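Course Outline Readings Unit Notes Problem Sets Contact
Courses > Cross-Border Mobility Law > Unit 3 > Source of Funds
Reading time: 5 minutes

Unit 3 notes: Source of funds in residence-by-investment files

These notes cover the documentary side of an application: how an applicant shows where the qualifying money came from, and how a case officer tests that account. Program design and pricing were covered in Unit 2 and are not repeated.

3.1 Two separate questions

Source of funds asks where the specific money used for the investment came from. Source of wealth asks how the applicant came to hold their overall assets. Students often merge the two. An applicant may have a well-documented career and still fail on source of funds if the transfer came from an account whose opening balance is unexplained. The reverse also occurs: a clean property sale pays for the investment, but the purchase of that property years earlier cannot be explained by known income.

Most programs ask for both. The application form usually has one narrative box for each. Read the instructions for each box before drafting, as some forms ask for household wealth and others for the main applicant only.

3.2 The chain

A file is built as a chain of events, each with a document on either side. For a property sale, the usual chain is:

- purchase contract and proof of payment
- title record in the applicant's name
- sale contract
- bank statement showing receipt of the sale price
- bank statements from receipt to the date of transfer
- transfer order to the escrow or fund account

A gap in the statements breaks the chain even when the balance is the same before and after. Currency conversion adds a link. The exchange slip should show both amounts, the rate, and the date. If the money passed through a relative's account, that relative becomes part of the chain and has to supply identity documents and statements.
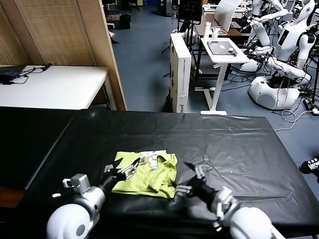 Fig. 1. Robot arms with hands at a green T-shirt on a table.

3.3 Gifts and loans

Gifted funds are accepted by many programs with a deed of gift. The deed moves the question to the donor; it does not close it. The donor's source of funds is then examined to the same standard as the applicant's. A deed signed after the transfer is weaker than one signed before it, and the officer may ask why.

Loans are treated in different ways. Some rules bar borrowed money entirely. Others allow it if the loan is not secured on the qualifying asset. Check whether the rule refers to "own funds," "unencumbered funds," or "lawfully acquired funds." These terms have different effects, and a loan can satisfy the third while failing the first.

3.4 Worked case: the Fekness file

The applicant owns 20 percent of Driletness, a packaging business. He proposes to invest using dividends. The file contains:

- a share register extract
- audited accounts for three years
- dividend resolutions for two of those years
- personal tax returns for all three years
- 103 pages of bank statements

The agent, Economou, submits the file with a cover letter stating that all funds are dividend income. On review, the missing resolution matters more than the size of the bundle. The third-year dividend appears in the tax return and in the bank statement but has no corporate act behind it. The officer cannot tell whether the payment was a dividend, a salary advance, or a shareholder loan that will have to be repaid.

The repair is a certified copy of the resolution, if one was passed. If none was passed, the applicant should not create one with an earlier date. The correct course is a statement from the company's accountant explaining how the payment was recorded, with the ledger page attached.

A second point concerns the bank. Driletness paid the dividends through Bostmont, a payment institution without a banking license. Its statements are acceptable evidence in some programs and not in others. Economou should have checked this before filing.

3.5 Translation and certification

Translate the whole document, including stamps and handwritten notes. Partial translations are a common reason for return of the file. Where the program requires an apostille, check whether it attaches to the original, the translation, or both.

3.6 For the seminar

Prepare a one-page chain for the Fekness file, marking each link as proved, partly proved, or unproved. Bring a draft request to the applicant for the missing items. Use the template from Unit 2 and keep the numbering of the exhibits unchanged.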